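5.3 The slipping pad, and how long it took us to notice

I'd like to say we caught this one early. We didn't, and since it cost us the better part of July I want to go through it in more detail than a results section usually gets.

By that point we had 251 demonstrations recorded with the hand-held gripper, all of them bed-clearing: pick up whatever has been left on the sheet, one thing at a time, and put it off to the side. The policy trained on them (we call it Mirance, after the street the first apartment was on) did fine on bags and toys and was strangely awful on cloth. It would come down in the right place, close, lift, and leave the cloth behind. Then it would carry its empty fingers over to the drop spot and open them, very politely, over nothing.

My first theory was that cloth is just hard. Everybody says so, and it's a comfortable thing to believe when your numbers are bad. I spent a week adding more cloth to the training mix and got a policy that missed cloth with more confidence. Elsie Mellor had a different theory, that the printed sheets were confusing the vision encoder, and we ran that one down too. Plain sheets, busy sheets, lettering, no lettering. No difference worth a table.
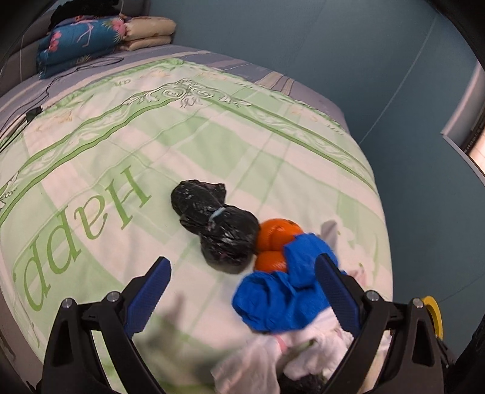 Figure 7. Bed-clearing setup with a bag, a toy and cloths, seen from the hand-held gripper.

What finally gave it away was a sound. Nabil Masri was replaying demonstrations with the audio on, which none of us normally bother with, and he heard a small click each time the fingers closed on something thin. On a thick object there was no click. He took the gripper apart that evening and found that one finger pad had come partly unglued from its backing and was sliding a little more than 2 mm under load before it hit the lip of the finger and stopped.

So the person holding the gripper had been compensating! You feel the slip through the handle and you squeeze harder, without thinking about it. I went back and tried it myself and I do it too. The trouble is that our width signal comes from the finger joints and knows nothing about the pad. The recordings said "close to this width and lift," and the true instruction was "close to this width, then lean on it." The arm has no idea it should lean. It closed to the recorded width on two good pads, and the gap left over was plenty for a single layer of cloth to slide out of. Thick objects didn't care.

We checked every demonstration for the click, by ear, which I don't recommend. Of the 251, 31 were made before the pad let go, judging by the audio, and those we kept as they were. The remaining 220 we treated as suspect. We tried correcting their widths with a constant offset and it helped some, but the slip wasn't constant (it grew as the glue gave up), so in the end we threw them out and recorded 221 new ones with fresh pads. I argued against this for two days. I was wrong, and the retrained policy picks up cloth about as well as it picks up anything else.

There is a safety side to this as well. While we still believed cloth was hard, we raised the closing force on the arm twice to see if that would fix it. It did, sort of, and if we'd stopped there we would have shipped a gripper that pinched far harder than it needed to in order to cover for a bad glue joint, in a room where people put their hands. The force limit is back at its original value now and the controller won't accept a higher one without a second person signing in.

We also changed the routine before each session. The operator closes the gripper on a steel shim and pushes each pad sideways with a thumb, and the reading goes in the log. It takes less than a minute. The audio check runs automatically on upload, and so far it has flagged one more pad, on the spare gripper, which had been sitting in a drawer the whole time.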